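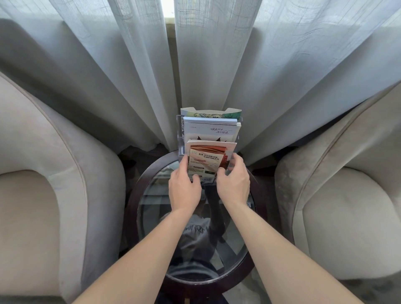 Two beige armchairs and a glass-topped side table by the window at Clundby.

CLUNDBY OPENS ITS WINDOW ROOM TO OVERNIGHT GUESTS

Jun 28, 2022. Hi everyone, Brynhildur Þórarinsdóttir here, owner of Clundby, and I finally get to write the announcement I've been itching to write since November! Our window room is open for bookings as of today, and I'd love for you to come and sit in it.

I say "sit in it" because that's what this room is for. We have plenty of rooms with good beds (I'm proud of the beds, don't get me wrong), but guests kept telling me they ended up reading propped against the headboard with a pillow folded behind them. So we started with the seating this time and worked outward from there.

The chairs are a pair, upholstered in a light beige with a velvety feel, and they have rounded backs with a piped seam that follows the curve down the arm. I went back and forth on the color for weeks. My sister wanted dark green, and she still brings it up. But the beige is lovely with the daylight coming through the curtains, and I'd pick it again. The fabric shows marks when you brush it the wrong way, so if you see a stripe on the seat, just run your hand over it.

Between the chairs is a small oval table, glass set into a reddish-brown wooden rim. It came to us through Kinoshita, the furniture dealer two streets over, who had it in the back under a stack of lampshades. It holds two cups and a book, or one very ambitious breakfast. Please use a coaster on the wood!

Then there are the curtains. They're sheer and white with a slightly wrinkled, linen-like look, and they hang down almost to the floor right behind the chairs. I was told I should have them pressed flat. I like them the way they are. Pull them shut and you still get a soft gray-white light for reading, and if you want to see out, slide them apart as far as you please.

The carpet is gray and stays gray. We talked about pulling it up, but it keeps the room quiet, and the people downstairs are fond of it too.

A few practical things. The room sleeps two and costs $139 a night, with breakfast from our kitchen included. Check-in starts at 4 and we can bring a tray up until 6 if you'd like something after your trip. Tea comes from Amo, the little shop on our corner, and there's always a tin of it in the room. Ask at the desk for a second blanket, we have lots.

If you write about travel or interiors and would like to stop by, please do! I'm happy to show you the room between guests, and I can talk about chairs for longer than you'd probably want. Call the front desk and ask for me, or leave a message and I'll get back to you the same day.

Media contact: Brynhildur Þórarinsdóttir, owner, Clundby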